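About Us

Stellerov is a small language school for adults. We teach Hungarian and English, in the evening and in the early morning, to people who have a job and not much free time. The school was opened by Tamás Bárány in two rented rooms above the Mészáros bakery, and we are still in the same building, now on the whole second floor.

Our first class had nine students and one blackboard. Last year 138 people studied with us, most of them for two terms or longer. We keep the groups small, and no group is mixed only to fill the chairs. If your level has no group in this term, we tell you so, and we offer private hours until one opens.

A course has 40 lessons. In the first half we speak mostly about daily things: the doctor, the landlord, the school of the children. Grammar comes too, but in small portions and with a lot of repeating. In the second half every student picks a subject from his or her own work and prepares a short talk on it. We have heard talks on bees, on tax forms and on the repair of old elevators.

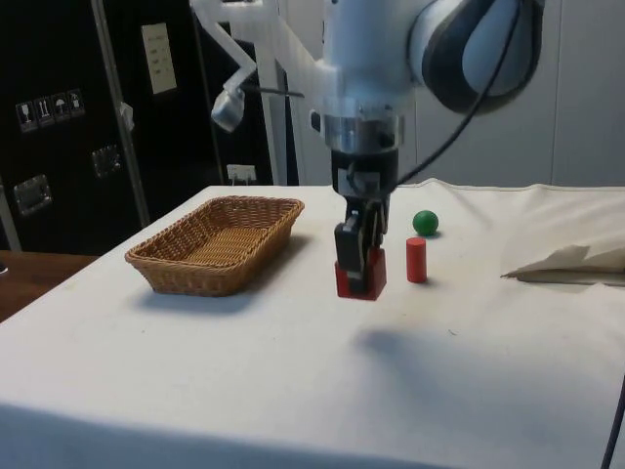

Lacey Rowbotham wrote to us that she was afraid of her talk for three weeks and then did not want to stop speaking. She asked also if the talk could be longer in the next course. It can — from June the advanced groups have fifteen minutes for each person.

Our library has 400 books, and students can borrow them without a fee. The easy readers are on the lower shelves by the window, the novels are in the hallway. Please write your name in the notebook when you take one.

The teachers are all employed by the school, and each of them has learned at least one foreign language as an adult. We find this important, as they remember how slow the beginning can be.

If you want to visit a lesson before you sign up, come to the office any afternoon before 6 p.m. The first visit is free — you only need to bring a pen.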